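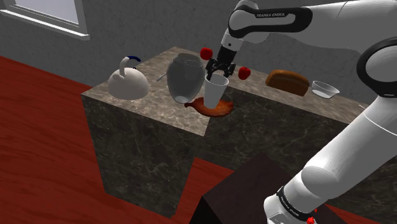 The Onadville Harbour Office regrets to inform passengers that the evening ferry to Virk will depart at its own discretion. Chanida Somboon read the notice twice and sat down. A white paper cup stood on a brown wooden board at the refreshment counter, and she looked at it for some time before returning to her guidebook, which gave the island 1000 steps and one inn.

The clerk stamped her ticket with the number 53. He advised that the steps had since been surveyed and that the correct figure was 994. Visitors were requested not to dispute it with the innkeeper. 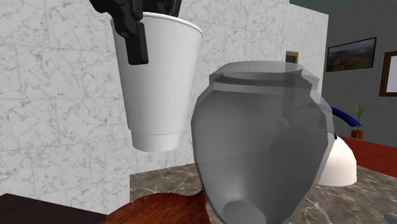
"When does the ferry leave?" she asked.

"When the tide has reached the second post, madam."

She entered this in her travel journal, under April, and went out to look for the first post.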